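Giletton Issues Revised Folding and Presentation Standard for Striped Terry Towels

BRELBY, 28 November 2025 - Giletton, a supplier of woven and terry household linen to hotels, guest houses and serviced apartments, today published the second edition of its folding and presentation standard for striped terry towels. The document replaces the edition issued in April of last year and applies to all kitchen, hand and bath towels in the company's Dadier range.

The revised standard sets out how a towel is to be laid out, smoothed, folded, stacked and inspected before it is packed or placed on a shelf. It runs to 16 pages and is supplied free of charge to account customers and to the laundries that process linen on their behalf.

Scope of the revision

The first edition treated all terry goods alike. Comments returned by customers showed that plain towels gave little trouble, while striped towels were often rejected at the final check. In most of these cases the fabric itself was sound. The fold had been started from a towel that was not lying square, and the stripes on the outer face ran at an angle to the folded edge.

Giletton reviewed 921 rejected pieces returned by customers under the first edition. The pieces were sorted by cause at the company's finishing room in Brelby. Misaligned stripes formed the largest group, followed by turned hems and uneven stack height. Staining and pulled loops were recorded separately and fall outside the new document.

"A plain towel can be folded a little off square and it will pass," said Azadeh Ghaffari, head of finishing at Giletton. "With a stripe you see the error from across the room. We had written one procedure for both, and it was too loose for one of them."

Principal changes

The second edition divides the work into laying out, folding and stacking. Each stage has its own acceptance check.

Laying out. The towel is spread face down on a flat surface that contrasts with the ground color of the fabric. Both long hems are drawn out by hand until the corners lie flat. Any ridge is moved toward the nearest hem with the side of the hand. Pulling at the center of the towel is no longer permitted, as the loops can stretch and the ridge usually returns.

Folding. Hand towels are folded in thirds along the length and then in half. Bath towels are folded in half, then in thirds. The first fold is made parallel to a stripe where the stripes run in the direction of the fold, and square to them in all other cases. The permitted deviation at the outer edge has been reduced, and a printed gauge is included with the standard.

Stacking. Folded towels are stacked with the closed edge facing out. Stacks of mixed stripe patterns are accepted only if the ground color is the same. Stack height is now given for each towel weight; the first edition gave a single figure for the full range.

The section on hems has also been rewritten. A turned hem must be opened before the first fold and pressed flat with the fingers. Under the first edition this could be corrected after folding, a practice that left a visible thickness at one corner of the finished piece.

Work surfaces and lighting

A new annex covers the work surface. The first edition required only that it be clean and level. The annex adds requirements for color, finish and minimum clear area, and it recommends light from above and slightly to one side so that ridges in the pile show as shadow.

Mahnaz Abbasi, who prepared the annex, compared light, mid-tone and dark surfaces over a series of 200 folds for each. White towels on a light surface took longer to square up, and crumpled hems were missed more often. Dark matte surfaces gave the fewest errors on white-ground goods. For towels with a dark ground, the annex recommends a pale gray surface.

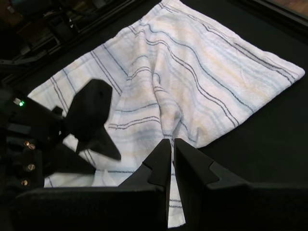 Stripe distortion is the quickest indicator of a towel that is not ready to fold, and the standard asks staff to read the stripes before they look at the edges. On a flat towel the bands are straight and evenly spaced. Where fabric has gathered beneath them they bend, as in the white towel on the black surface, where a central fold has pushed the dark and pale blue bands into waves and the left hem is slightly crumpled. A towel in this state is returned to the laying-out stage. Thin, closely set stripes show a small ridge more clearly than wide ones - a point the first edition did not mention - and the acceptance check for narrow patterns has been tightened to match.

Trial use

The new procedure was tried at the Rezaei laundry before publication. Staff there processed 2,000 striped towels under the draft text, and their comments led to several corrections, mainly in the wording of the stacking section. The order of two steps in the bath towel procedure was also reversed.

"The draft had us checking the hem twice and the stripe once," said Davoud Mohammadi, shift supervisor at Rezaei. "We asked for it the other way around. The gauge is useful, though we would like it in a stiffer card."

The gauge supplied with the final edition is printed on heavier stock.

Availability

The second edition is available now to account customers in printed form and as a download. Printed copies include the folding gauge and a single-sheet summary for display at the workstation. Additional gauges may be ordered with regular linen deliveries.

Customers working to the first edition may continue to do so for stock already packed. Goods packed after receipt of the new document should be checked against the second edition. Existing stack labels remain valid and do not need to be replaced.

A companion document for waffle and flat-weave towels is in preparation under Flor Ríos. No publication date has been set.

About Giletton

Giletton supplies table, kitchen and bath linen to the hospitality trade from its premises in Brelby. The Dadier range comprises plain and striped terry towels in several weights.

Press contact: Timothée Baudry, Communications, Giletton, Brelby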